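동아리 공개일에 다녀왔어요, 시뮬레이터 구경 실컷 한 날

21/09/2020, 드디어 대학 로봇 동아리 Jileck의 공개일에 다녀왔습니다! 사실 작년부터 가고 싶었는데 매번 일정이 겹쳐서 못 갔거든요. 이번에는 신청 열리자마자 바로 눌렀어요. 정원이 28명이라 금방 마감됐다고 하더라고요. (제 친구는 점심 먹고 신청하려다가 떨어졌습니다. 미안하다 친구야.)

찾아가는 길

동아리방은 공학관 지하에 있는데 입구가 진짜 헷갈려요. 정문 쪽 계단으로 내려가면 창고가 나오고, 자전거 보관대 옆으로 돌아서 내려가야 합니다. 저는 창고 앞에서 한참 서 있다가 지나가던 학생한테 물어봤어요. 가실 분들은 꼭 뒤쪽 계단으로 가세요. 주차는 학교 밖 공영주차장이 제일 편했고요.

들어가자마자 체온 재고 손 소독하고 이름표를 받았는데, 세 조로 나눠서 돌았습니다. 저희 조 안내는 Ebuka Oyewole 씨였어요. 한국어가 저보다 더 또박또박하셔서 살짝 반성했습니다. 질문을 아무리 해도 귀찮아하지 않으시고, 모르는 건 옆 사람한테 바로 물어봐 주시고, 이런 분이 조교면 학교 다닐 맛 나겠다 싶었어요.

무슨 대회를 준비하나

올해 준비하는 건 Useck라는 학생 대회래요. 로봇 팔이 책상 위의 물건을 집어서 정해진 자리로 옮기는 종목인데, 예선은 전부 시뮬레이션으로 하고 본선에서만 진짜 팔을 쓴다고 합니다. 원래는 4월에 본선까지 다 끝났어야 하는데 일정이 통째로 밀렸다네요. 덕분에 연습할 시간은 많아졌는데 다들 조금 지쳤다고 웃으면서 말씀하시더라고요.

저는 시뮬레이션이라고 해서 네모난 상자 몇 개가 둥둥 떠 있는 화면을 상상했거든요? 그런데 질감이 생각보다 훨씬 그럴듯해서 놀랐어요. 동아리에서 직접 만든 환경 이름이 Ceruleck인데, 책상 재질, 조명, 물건 위치를 매번 바꿔 가면서 연습을 돌린다고 해요. 하룻밤에 거의 600번을 돌린 적도 있대요. 사람이 손으로 물건을 다시 놓아야 했으면 진작에 탈퇴했을 거라고, 뒤에 앉은 부원이 한마디 하셔서 다 같이 웃었습니다.

반짝이는 물건이 제일 어렵다

제일 재미있었던 코너예요. 무광 물건은 잘 찾는데, 겉이 번들거리면 갑자기 헤매기 시작한다는 거예요. 빛이 반사된 자리를 다른 물건의 모서리로 착각하기도 하고, 어두운 부분은 아예 구멍으로 보기도 한대요. 그래서 일부러 골치 아픈 장면만 모아 놓은 폴더가 따로 있었어요. 폴더 이름은 '숙제'.

저희 조에서도 화면을 하나씩 넘겨 보면서 "어디를 경계로 잡으면 좋을까?" 하고 토론을 했는데, 이게 은근히 승부욕이 생깁니다. 저는 금색 테두리를 따라가면 된다고 우겼고, 옆자리 고등학생은 하얗게 빛나는 데부터 빼고 생각해야 한다고 했어요. Ebuka 씨는 둘 다 해 봐야 안다면서 바로 메모를 하셨고요. 나뭇결 위에 바짝 붙어서 본 화면은 저도 이게 무슨 물건인지 끝까지 못 맞혔습니다. 무슨 반짝이는 케이스 같기도 하고, 포장된 상품 같기도 하고… 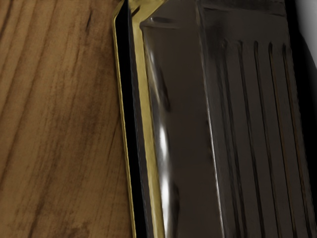
직접 해 보는 시간

마지막은 체험이었어요. 키보드로 화면 속 로봇 팔을 움직여서 물건을 집는 건데, 한 사람당 3분씩 줍니다. 짧다고 생각했는데 해 보니까 엄청 길어요. 저는 첫 시도에서 책상을 꾹 눌렀고, 두 번째에는 물건을 화면 밖으로 날려 버렸습니다. 겨우 한 번 집었을 때는 조원들이 박수를 쳐 주셔서 부끄럽고 좋았어요!

끝나고 나오는 길에 Srivastava 카페에 들러서 아이스 라떼를 마셨는데, 공학관에서 길만 건너면 바로예요. 이름표를 보여 주면 쿠키를 하나 줍니다. 초코 말고 얼그레이로 고르세요.

다음 공개일은 본선 일정이 잡힌 다음에 공지한다고 해요. 동아리 게시판에 알림 걸어 두었으니 날짜가 나오면 저도 여기에 다시 올릴게요.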